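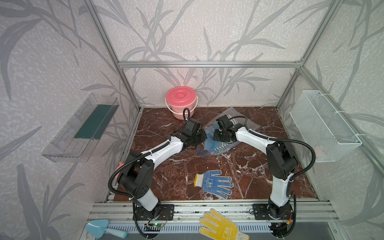
I love a good equipment budget, and I think most first robot budgets are written upside down. They start with the arms, spend a paragraph on the software, and leave one thin line at the bottom called "miscellaneous." I'd flip the whole page over! Start with what the arms will have to touch. A work glove with rubber grip dots and a ribbed cuff costs next to nothing, and so does a crumpled clear plastic bag, but those cheap, floppy, shiny things decide which grippers you need, how much reach you need and how many hours of somebody's time you'll burn getting it all to behave. Put them on line one.

I came to this view at Almont, where I help plan purchases for a small sorting and packing shop. Our first draft had $2,875 for what we called "the rest of it," meaning the frame, the rail, the wall panels, baskets, spare cables and every object we meant to practice on. Gisela Hellwig, who had to live with whatever we bought, took the draft home and came back with the same pages in reverse order. Her practice objects took up the whole first sheet. It was the best planning document I'd read in years, and it was mostly gloves, towels and bags.

What her version did was make us talk about the work. Do we want to handle goods in the bag or out of it? Will the cloth come to us folded? If one arm holds a bag open while the other reaches in, then we need two arms on day one, and the plan to buy a second "next year, if things go well" has to go. We had that argument in an afternoon with a pencil, and I can't tell you how much better that is than having it with a delivery on the floor.

It also cured us of buying for show. Nuvholm makes a lovely heavy frame, and I wanted it badly. Thaddeus Montoya priced plain aluminum rail from Skudton, with the cutting done for us, and we kept $2,360 for the hours after installation. I fought him on that for a week. He was right, and I've stopped sulking.

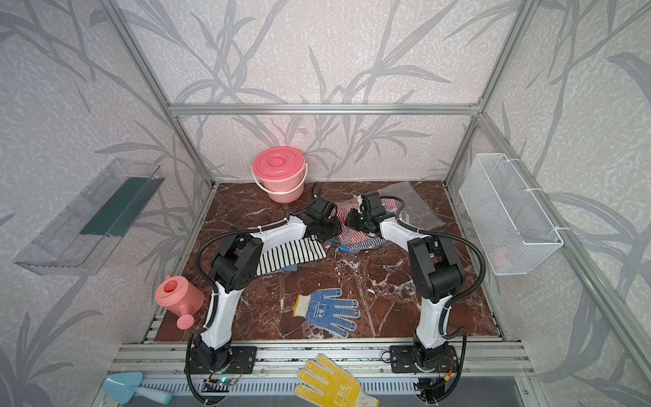

Should a small shop buy a second set of practice goods up front?

Buy it with the first order. Gloves stretch and bags tear, and if you replace them one by one from whatever store is closest, you'll spend your mornings wondering if the program changed or the glove did. We set aside $70 for duplicates, and I'd happily double it.

There's a fair objection, and Myrtle Whitfield makes it every time we talk. She says arms have long lead times and towels don't, so the big order should go in first and the small stuff can catch up. I agree about the ordering! Place the big order early if the calendar says so. My quarrel is with the planning, and the towels can be sitting on a desk months before anyone signs anything. Go handle them. Try picking one up by a corner with kitchen tongs, then try it again inside a bag, and write down what annoyed you. Those notes are worth taking to the supplier, and a good supplier will be delighted to see them.

We're starting next December's request now, and the first page already says "aprons, with strings."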